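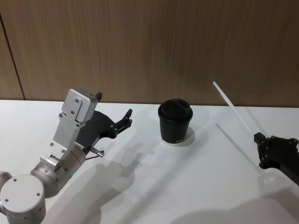
*Un brazo sujeta la pajita y el otro se acerca al vaso, en la mesa de pruebas de Trornov.*

## Una pajita, dos brazos y mucha paciencia

La puerta se abre a las diez y a las diez y cuarto ya no queda sitio en primera fila. Trornov ha convocado a clientes, estudiantes y prensa para enseñar Helmy, su sistema de dos brazos, y ha elegido una tarea que cualquier camarero despacha sin mirar: poner una pajita en un vaso negro con tapa.

Aliki Gkikas, responsable de la demostración, pide silencio y explica que el equipo ha grabado 3.288 intentos para entrenar el sistema. De ellos, 1.271 se descartaron. Pregunto por qué tantos. «Por criterios de calidad», responde, y pasa a la siguiente diapositiva.

La nota que reparten a la entrada habla de un 75 % de aciertos. No dice con cuántos vasos distintos, ni si alguien los recoloca entre una prueba y otra. Tampoco aclara qué cuenta como acierto: ¿vale una pajita doblada? Gkikas promete enviarme el protocolo. Sigo esperándolo.

Hay que reconocerle al montaje cierta elegancia. Coordinar dos pinzas sobre un objeto tan ligero es difícil, y quien haya peleado con una tapa de plástico sabe que cede por donde no debe. Pero la distancia entre una mesa blanca despejada y la barra de una cafetería en hora punta es enorme, y sobre ella se habló poco.

Según la empresa, la cadena Pustanon probará Helmy en un local de la calle Gonda en enero. El ciclo completo dura alrededor de 54 segundos. Pregunté a un estudiante sentado a mi lado si esperaría ese tiempo por una pajita. Me dijo que él bebe el café sin ella.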